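The robot will not thank you for the tea

Skastard, the lettings firm where I do three shifts, wants a tidying arm in every staff lounge by June. The brochure from Trolesico promises 938 small jobs a week, for £499 a month. Small jobs like a red cap left on a table.

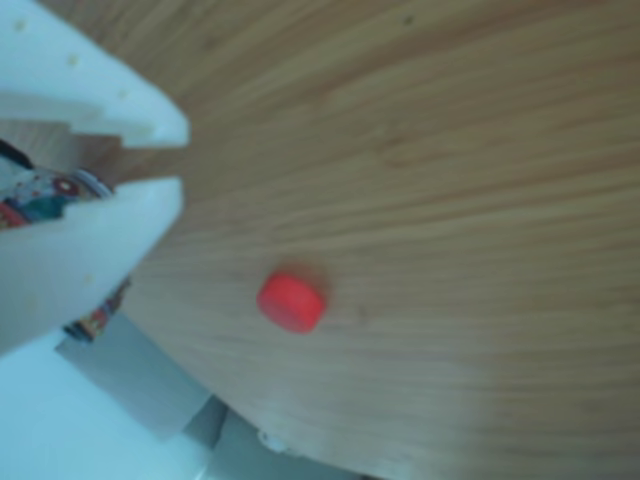 Whose job was it?

Mine, mostly. Clearing up took four minutes and got me out of my chair. Now those minutes go to answering calls, and I'm meant to be pleased.

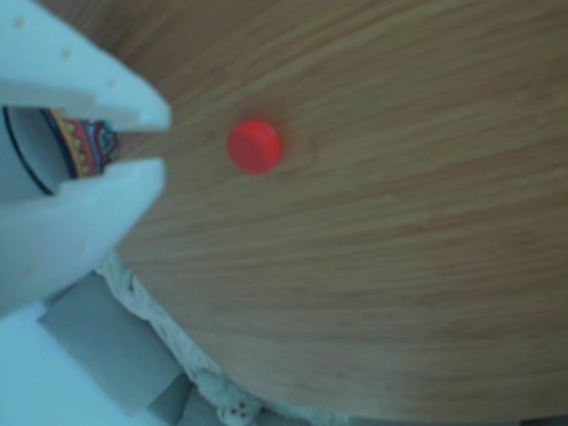
I don't doubt the thing can grip. I doubt the sums. Somebody still has to mind it, and at our Clakgate branch that somebody is on the same pay as before. 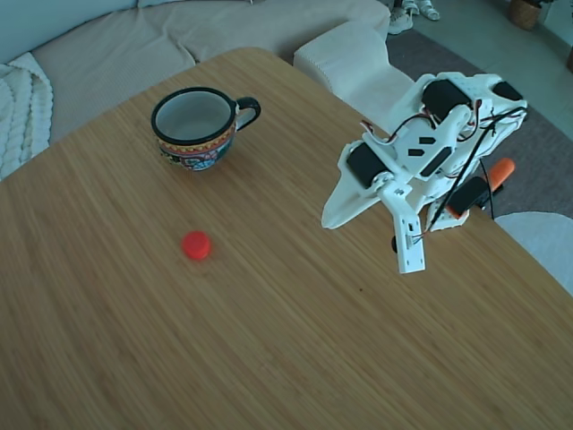

The nine of us who work there were asked for our views after the contract was signed. Mine is that I'd sooner have had the rise.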